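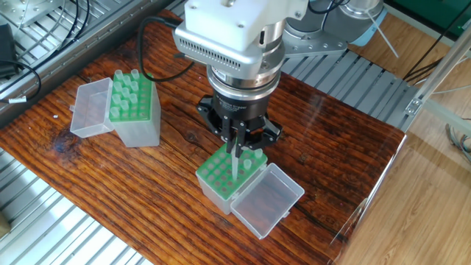 Posted by Jadwiga Kurek on June 21, 2023, in Lab bits and benches

I promised back in the spring that I would write something proper about the Pindora tip handling kit once I'd spent real time with it, and several of you have been emailing to ask (hello Keith Wainwright, yes, I got all three messages!), so I've made a large pot of tea and we're doing it today.

For anyone new, Pindora is an add-on for an arm you already own. You get a three-fingered gripper, the adapter ring, a cable long enough to annoy you, and a little program that knows the layout of the common tip boxes. You tell it where your boxes are, it goes down, takes a tip out of one hole and puts it into another. That's the whole job, and if you have ever consolidated half-used racks by hand at the end of a long afternoon you will understand why I was so keen to be lent one.

Setting up took me 43 minutes the first time, most of which I spent looking for the right hex key. The instructions are good, if a bit stiff in the translation, and Kacper Sikora at Stomodmont (they're the ones who sell it here) answered my question about teaching the corners of the rack the same evening. You touch the gripper to two holes at opposite ends and it works out the rest. The lids do need to be open and folded well back before you start, and I'd give each box plenty of elbow room, as those black brackets stick out a good deal wider than the fingers do.

The fingers themselves I like very much. A pipette tip is a slippery, silly little thing to pick up and I had expected to be sweeping them off the floor for days. Over one long session I had it move 84 tips and it dropped 2, both near the start when I had the grip set too light. I used the green-insert boxes because that's what I have the most of, and the program had them in its list already.

Grumbles, then. It's slow! My mum, Bożena, came in to watch and said she could have done the lot and been home for lunch. Shiny tabletops also want a bit of thought, as a box can creep if a finger nudges it, and I've since put a scrap of rubber matting under mine. And the stop button in the software is far too small for someone in a hurry.

I'm told a quicker version of the program is coming in September. I shall hang on to the loan kit until then if Kacper lets me, and I want to try it with the taller boxes from Hiltitz, which aren't in the list yet.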